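GENDTHORPE — The Kinatstead branch library will start charging for electricity in April, having discovered that it has been giving the stuff away.

Under the plan, anyone plugging in at the reading tables gets the first 2 hours free. After that it is 70 cents an hour, payable at the front desk, in coins, to a person who would clearly prefer to be shelving books.

The library says its power bill rose by $784 over the winter. It puts the increase down to laptops, phones, one electric blanket and a slow cooker that was found behind the large-print westerns at lunchtime, set to low. 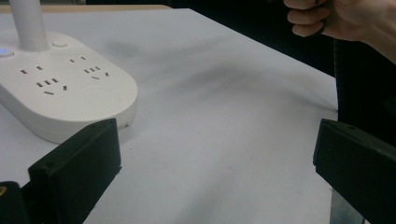 ## Outlets, and who gets them

The branch opened with 8 wall outlets, most of them behind bookcases. Lundell, the firm hired to look over the wiring, has recommended adding power strips to the tables and moving no bookcases at all, a finding that was warmly received by everyone who had been asked to move the bookcases.

Regulars are less pleased. A petition at the checkout desk calls the fee "a tax on sitting down." Another, taped up next to it, asks for the fee to be doubled and for the people who take phone calls in the history section to pay it twice.
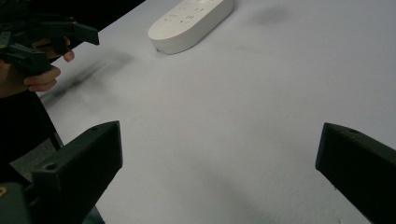 The town has tried this sort of thing before. A charge for hot water at the Gendthorpe community center lasted one summer and brought in less than the sign announcing it had cost. The sign is still up. The hot water is free again, when there is any.

Menon, the bakery across the street, has already put a card in its window offering free charging with any purchase over $2. The library's trustees say they are aware of the card. Several of them were seen reading it over coffee.

The fee comes up for review after the summer. Reading lamps are exempt.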